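Felutora 2 tablet stuck at 80% charge after update

Kastriot Hodžić
6/10/23
Since the September firmware my Felutora 2 (LTE version) stops charging at 80%. Cable and adapter are the ones from the box. Battery screen shows 759 cycles. Restarting makes no difference. Is the battery worn out or is this a setting?

Delia Lucero
Setting. The update turns on Battery Care, which caps the charge at 80%. Go to Settings > Power > Battery Care and switch it off. If the slider is grayed out, the tablet is still under a work profile and you have to remove that first.

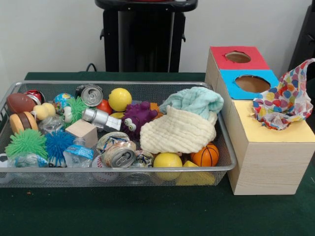 After switching it off, leave the tablet plugged in for 180 minutes with the screen off. The percentage will sit at 80 for a while and then climb. If it drops straight from 80 to the sixties once unplugged, the gauge needs recalibrating: run down to shutdown, then charge to full without a break.

Lejla Stoyanova
Same thing on mine, Wi-Fi version. Battery Care was already off. I had to clear the cache partition, then it went to 100. Mine is at 891 cycles so 759 isn't the problem imo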